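Retiring Desktops at Lolteo: Board Batteries, Cable Order and the Cost of a Missing Screw

Geert Dijkstra runs the refurbishing bench at Lolteo, where office desktops come in by the pallet and leave either as working machines or as sorted parts. The bench handled 700 units last year. Of these, 219 were resold complete. The remainder were stripped for boards, power supplies, drives and sheet metal.

Dijkstra trained as an electronics technician and spent 16 years at Pamik, a repair firm, before moving to Lolteo. He describes the present work as slower than repair. "In repair you have a complaint to follow. The customer says it won't start, and you go to the power side first. With a retired machine you have no complaint. You check the whole case in the same order each time, or you miss something."

The order is written on a card at the bench. Power cord out, side panel off, dust removed, then a visual check of cable routing before any connector is touched. Only after the check does the technician unplug the drives. Dijkstra is strict about the third and fourth steps. "Dust hides a cracked latch. And a cable that has been moved tells you nothing about where it used to run."

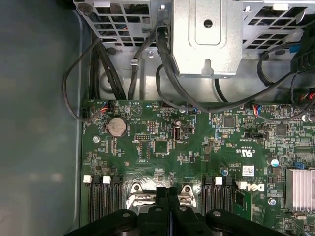
The coin cell is the first part Dijkstra replaces on any board intended for resale. A weak cell lets the clock drift and the firmware settings go back to default, and a buyer tends to read both as a bad board. Access varies a good deal between designs. On a layout with the round black holder near the upper left of a green board, below the header with the red, white and blue wires, he clears the thin looped cable at the board edge before reaching for the cell. "You come in with a plastic tool and your knuckles are already against that loop. Pull the plug by its body, put it aside, then do the battery." Removed cells are measured, logged and taped across both faces before they go in the recycling tub.

He does not trust appearance as a test. "A scuffed cell can read three volts. A shiny one can be dead. Measure it." His limit for reuse in a test machine is 2.9 volts with no load. Cells for sale machines are always new.

Cables take up more of his time than batteries. The bench stocks replacement drive and front-panel leads from Brandão, sorted by length, and Dijkstra prefers a lead slightly too long to one that is tight. "A tight cable pulls on the header each time the case is moved. After a year the header is what fails, and the header is soldered."

Loose hardware is recorded as well. Any screw found on the floor of a case is matched to an empty hole before the machine is powered. In one batch of 123 desktops, the bench logged nine with a screw lying free inside. Dijkstra had no damage to report from that batch, but the check stayed on the card.

Asked what he would change in the cases themselves, he named the drive bracket. "Give me one that lifts out without a driver. Keyhole slots are fine if the metal is stiff. When it is thin, it bends and the slot no longer lines up."

The bench moves to the Clurner inventory system in October. Dijkstra expects the battery log to be the hardest part to transfer, as it is still kept on paper.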